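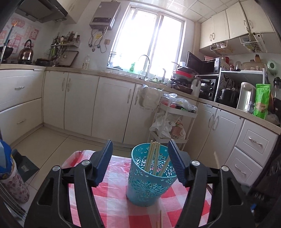 Chopsticks in a teal plastic basket, on the checkered cloth.

Search tips, rooms, products Go

Do you need a special holder for chopsticks?

Stores would like you to think so. The Kurek "drying tower" gets recommended on every list I read, and I still can't see what it does that a cheap plastic basket with holes in it doesn't. I bought one in May. It has a drip tray, and the drip tray grows slime. The basket has no tray and I put it on a folded towel for an hour after washing.

A few claims I've seen repeated, and what I make of them.

"Store them tips down." Most pages say this so your fingers touch only the handle ends. Fine at the table. For drying I stand them tips up, wash my hands first, and the thin ends dry faster in the open air. A basket with flower cutouts, or any cutouts, beats a solid cup. Check that the holes are smaller than the tips or they'll poke through and snag.

"Keep them in a tight bundle so they stay paired." This one I'd argue with. Wood packed together stays damp in the middle. Bundle them once they're dry, and leave them spread out until then. Plain wooden ones are all alike anyway, so pairing is no great chore.

"Boil with vinegar every week." I tried it for 5 weeks on half of mine. They smelled like vinegar. The other half got dish soap and hot water and looked the same. If a stick has dark spots or smells sour, throw it out.

"Oil them." Maybe, if yours are nice. A 19-pair pack from Pletton costs less than the oil.

The tablecloth

Plastic tablecloths are sold as "wipe and done." The flat part, yes. Creases at the corners hold crumbs and grease, and a sponge skates right over them. Use an old toothbrush and a drop of dish soap, then dry it with a rag. Hair dryers for taking out the creases get suggested a lot. I warped a cloth that way and wouldn't do it again.

Bags on cabinet doors

A hanging bin with a clear bag over the door by the sink is handy for peelings. I doubt the scented liners do anything. Empty it at night and wipe the top edge of the door, where the drips go.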